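Re-zeroing and Re-cabling a Small Tabletop Arm (and What I'd Skip)

Ott Jaunzems
Updated 2024-11-05

Most guides for printed hobby arms stop at the moment the arm first waves at you. Mine waved fine. Six weeks later it was missing the same spot by a finger's width, and the advice I got from the Ullow forum was to recalibrate in software. I did that, and then did it again, and the error came back both times. I no longer believe in software recalibration as a first step. Check the mechanical stuff, check the wires, and only then open the laptop.

This covers one arm: the blue one on my bench, servo driven, with a brown gripper that carries a small circuit board. Yours may have the cables running somewhere else. The order of work should still hold.

What you need

A small Phillips screwdriver that fits the horn screws properly. The one in the kit didn't.
Soft ties or thin strips of hook-and-loop. No hard zip ties, please.
A pencil and masking tape.
A flat printed card to use as a target.
A notebook, or whatever you write numbers down in.

You'll see people recommend thread locker for the servo horns. I tried it on one joint and spent an evening getting it apart again. Some thread lockers attack plastic too, so read the label before you put any near a printed part. I leave it off.

Step 1. Support the arm and cut the power

Put a folded towel under the gripper end before you switch off. Servos let go when they lose power and the whole arm drops. Then pull the supply at the wall. The switch on my power strip has a light that stays on either way, and I don't trust it.

Don't turn the joints by hand with the power on. If you have to move one, do it slowly with the power off, and stop if you feel the gears bind.

Step 2. Check the clamp

I'd bet half the "calibration drift" posts I've read are a base that moved. Grab the base segment low down and try to twist it. Any movement at all and you can stop there, because nothing you do further up will last.

Wipe the table under the clamp and wipe the clamp pad. Tighten until it stops creeping, then quit. My table has a curved edge, which is a poor choice for this, and a pad that touches only at its corners will walk no matter how hard you crank it. A thin piece of rubber fixed mine. Prakash Murthy swears by cork. I've used his cork and it squashed flat by December of last year, so I went back to rubber.

Once it's tight, put masking tape on the table along the base and draw a pencil line where the two meet. Next time you have a problem, look at that line first. It takes ten seconds.

Step 3. Look for play in each joint

Start at the base and work outward. Hold the segment below the joint still with one hand and rock the segment above it with the other. A little softness is normal gear lash. A click is not.

If it clicks, take out the horn screw and look at the splines. Rounded splines mean a new horn. If the splines look good, seat the horn again and retighten the screw. Snug is enough, since the screw is biting into something small and you will strip it.

I found one click, at the second joint. The Fustholm instructions call that screw "self-securing." Mine wasn't.

Step 4. Sort out the wires

I put this off for months because the arm still moved, so how bad could it be? Pretty bad. A bundle that's too short pulls on the joint near the end of its travel, and the servo either fights it or gives up a little short of where you told it to go. That looks exactly like a bad zero.

Unplug one connector at a time. Put a flag of tape on each with the joint number before you pull it, even if you're sure you'll remember. Look for a crimp backing out of its housing and for insulation worn shiny where it rubs an edge. Pull on the housing when you unplug, never on the wires.

When you put the bundle back, leave a loop at each joint that's big enough for the full swing. Tie it to the straight part of the segment and keep ties away from the moving ends. The cable from the gripper board gets its own loop, wide and out to the side. I had it bundled tightly with the servo wires at first and it kept getting pinched.

It isn't pretty. Kavitha Poduval runs hers through spiral wrap and it does look much better, but the wrap is stiff and I'm not convinced it doesn't pull just as hard as a short wire. Try it if you like, and run Step 6 before and after.

Step 5. Set the zero again

Power up with your hand near the plug. Send each joint to the middle of its range, one at a time, starting from the base. Compare the segment with its reference mark. If the horn is off by a full spline, move the horn. If it's off by less, correct it with the offset in your control software. Don't use a big software offset to cover for a horn in the wrong place, as you lose travel on one side and forget why.

Write down the old offset before you change it. My base joint had been sitting at 1,198 and I would never have remembered that.

Then run each joint slowly through its range and watch the wires, not the arm. If a loop goes tight, go back to Step 4.

Step 6. Test it over a target

Tape your card flat where the arm can reach it comfortably. Pick a corner or a printed edge as the reference, bring the gripper over it, save that position, back off, and return. Do 10 returns from the left and 10 from the right. Mark where the tip ends up each time.

Two separate clusters mean there's still lash in a joint. One cluster in the wrong place is an offset problem. A smear that gets worse as you go points to the clamp or a slipping horn.

My card has a striped edge, and I go slowly when the gripper is over it with the cable out to the side.

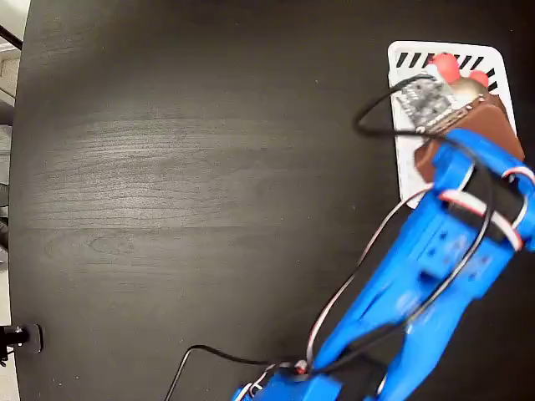

Step 7. Keep a short log

Date, offsets, what you touched. One line each is plenty. Shobha Joseph sent me a six-page maintenance sheet made for the Prolard arms and I filled it in exactly once.

I recheck the clamp line every session and the horn screws when something sounds different. The Gowda kit notes say to redo the full zero every month. I can't see the point if the test clusters haven't moved, and every time you pull a horn you wear the splines a bit more. Leave it alone until the card tells you otherwise.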